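The Round Table by the Window: Notes on Keeping a Small Room in Order

The present entry concerns the sitting area on the second floor of the Clornamby building, and more particularly the round table which has occupied it since October. Several readers wrote after my previous entry, on the storage of winter bedding, to ask how the table is maintained and whether it was a sensible purchase. I shall answer both points as fully as I can.

The table was acquired second-hand from a dealer in Clorkent for 275 pounds, delivery included. It measures 91 centimetres across and the top is a pale green, with a touch of yellow when the lamp is on. My colleague Sveva Pagano, with whom I share the tenancy, had argued for a rectangular model of the same price. Her view was that a rectangular table may be pushed against a wall. Mine was that the window side of the room does not lend itself to straight edges, and in the end the matter was settled by the dealer, who had sold the other one.

The arrangement of the table

Only a small number of articles are permitted to remain on the table permanently. These are the plant and the lamp, and both are kept on the far side, well away from the place where one sits. Everything else is regarded as being in use and is to be returned to its shelf by the evening. I should record that this rule is observed more faithfully in some weeks than in others.

The surface itself shows its age. There are smudges which return within a day of cleaning, and near the centre there is a darker patch of wear which was present at the time of purchase. I have been advised to sand and repaint the top. I do not intend to do so at present, as the remainder of the colour is sound and I have not found a paint to match it. 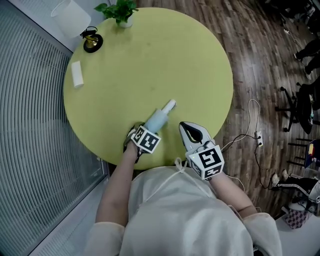

The care of the surface

The top is wiped each morning with a damp cloth and dried at once with a second cloth. Once a month it is given a more thorough treatment with a mild soap from Civton, diluted in warm water, after which it is left clear for 20 minutes. Scouring powders are not used. They were tried on one occasion, on the underside, and left a dull ring which may still be felt with the hand.

The floor around the table is of brown wooden planks and is swept before the table is wiped. The power strip is lifted for this purpose and put back afterwards. The cables remain the least satisfactory part of the room. A cover strip was ordered from MacAulay in the early part of the year and proved too short to reach the wall; a longer one has been requested, and I shall report on it in due course.

The lamp and the plant

The lamp came from Sveva's former office. It has a white conical shade and a brass-coloured base on a dark round foot, and its modest size is of great benefit on a table of this kind. The shade is dusted with a soft, dry brush. The base is wiped with a plain cloth only – polish was found to leave marks around the foot.
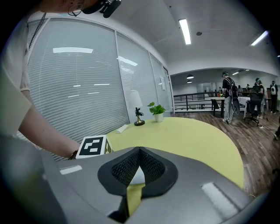 The plant is watered sparingly, at the sink, and is allowed to drain before it goes back to its white pot. I have twice been told that it stands too near the window. The blinds are kept closed for the greater part of the day, however, and its broad leaves have so far come to no harm. It is given a quarter turn whenever the table is cleaned, a practice introduced by Sveva and continued by me when she is travelling.

The blinds themselves are vertical and of a light grey, and they gather dust at a rate I had not anticipated. Their cleaning is a lengthier subject, and I propose to deal with it in the next entry, together with the question of the window frame. Readers who have found a reliable method for vertical blinds that cannot readily be taken down are invited to write to me at the usual address.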